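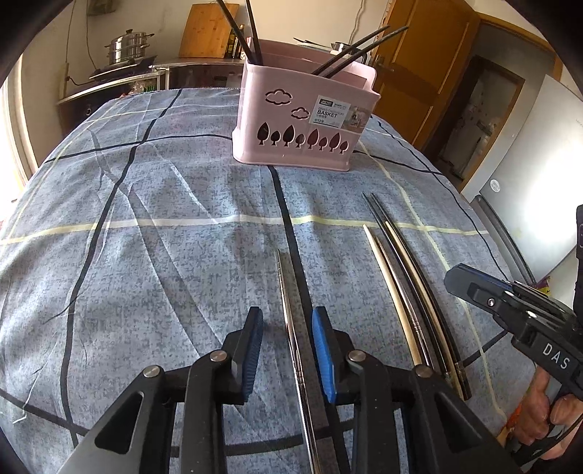 Chopsticks into the basket, on the kitchen table. Pads open either side of the metal pair.

Halbridge two-hand gripper kit, one month hire
Reviewed July 12, 2020
Overall: 4 out of 5

Writing this quickly before the courier comes for the case. Hired for a month, £378 including the return label. Had the old Amstead single-hand kit in April so will compare where I can.

What you get. Two hand-held grippers, cables, a spare set of the blue ribbed pads, charger, a small driver, a printed card. No tripod, no lights. You bring your own table and your own objects, which they do say on the order page but in small type, so read it. The job sheets come through the Ekureck app, which is a separate login from the Halbridge one. Annoying. Took me most of an evening to get both talking to each other and in the end the fix was signing out of everything and starting with Ekureck first. That ought to be on the card. It isn't.

The grippers themselves. Good. Really quite good. Linked bars on each finger so the pads stay fairly square to each other as they close, and the ribbing does its job. The Amstead ones were flat and shiny and everything long and thin rolled straight out. My left hand is the weaker one and I still managed with it after a couple of days. Trigger is light. Bit too light if you have big hands, I kept closing before I meant to.

Weight is fine for ten minutes, not fine for an hour. I'd do a run, put them down, do a run. Wrists first, then the thumb.

The chopsticks job. I picked this one as the main test as it looked the fiddliest on the sheet. Upright plastic basket at the back of the table, chopsticks lying on the cloth, pick them up and stand them in the basket. I used a mix, light wood, black, and metal ones with rings engraved round them. Pink basket with cloud and tree shapes cut out of the front, nothing special, tall enough is all that matters.

Wooden ones easy. Black ones easy once you stop grabbing them at the thin end. Metal ones - no. Horrible to begin with. Lying flat on a cloth there's hardly anything for the pads to get under, and two side by side want to come up together or not at all. What worked for me was pressing the fingertips down into the cloth a little before closing, so the fabric gives and the pads get lower. On a bare worktop I gave up on the metal ones after a handful of tries. So use a cloth. Mine was a checked one, well creased, and the creases didn't seem to bother the tracking at all.

The other trick is the angle. Take the stick nearer the thick end, lift, then tip it with the wrist and not the elbow. If you go in from the elbow the far end swings and knocks the basket. I knocked the basket over a lot the first week. Weighted it with a stone in the bottom after that, which the job sheet allows.

Tracking. Mostly solid. Needs things to look at, so a busy kitchen is better than a plain wall, and on that score the kitchen beat the spare room by miles. Strong daylight from a window to one side gave me a few dropped runs in the afternoon, blind half down sorted most of it. Anything glossy in the background I was worried about (fridge door etc) but couldn't pin any failures on it.

My numbers, for anyone deciding. 597 runs sent in over the month, all jobs. More than 230 of those were chopsticks. The app marks each one accepted or not and the slow bit is waiting for that, sometimes overnight. Rejections came with a reason code and no explanation of the code. Had to ask. Support answered the same day, to be fair to them, and sent a list of codes as a spreadsheet. Why not put the list in the app.

Two hands versus one. This is the reason to pay the extra over the Amstead. One to steady, one to place. For chopsticks I mostly worked with one and kept the other parked at the side, then swapped over. But for the folding and the lid jobs you need both and the pair stays in step nicely, I never had one gripper drift off from the other. With somebody else on the second gripper it's also possible, the sheet lets you tick "two operators", and it goes faster, though you do bump each other round a small table.

Cables. Least favourite part. They come off the grip end and they catch on the table edge every single time you reach across. I ended up clipping mine to my sleeve. A softer cable would be better, or a longer one, or none. The Insaurralde kit is supposed to be fully wireless but it's a good bit dearer and I couldn't get one for these dates, so can't compare.

Build. One of the screws on the right finger worked loose in week two. Small driver in the case fits it, thirty seconds, fine. But check them when you unpack. Pads wore a bit on one corner, still grippy, didnt need the spares. The case is decent, foam cutouts the right shape, zip feels cheap.

Battery. Says all day, got a morning. Charges over lunch.

Money. Halbridge pay back £100 off the hire if you pass their accepted count, and I did, with a few days in hand. Credit showed up as an account balance and not cash, which I hadn't understood from the advert. Read that part. If you only want it once you may not care for a balance.

Good
- ribbed pads, much better on thin things
- the pair stays in step
- support quick and human
- job sheets short and clear

Not good
- cables
- two logins
- reason codes with no meanings
- battery claim
- credit and not cash

Would I hire it again. Yes, probably in the autumn when the light through that window is lower and I'm not fighting it every afternoon. Would skip the metal chopsticks unless they paid extra for them.

Edit: forgot to say, the card tells you to wipe the pads with a dry cloth only. Do taht between jobs, crumbs get in the ribs.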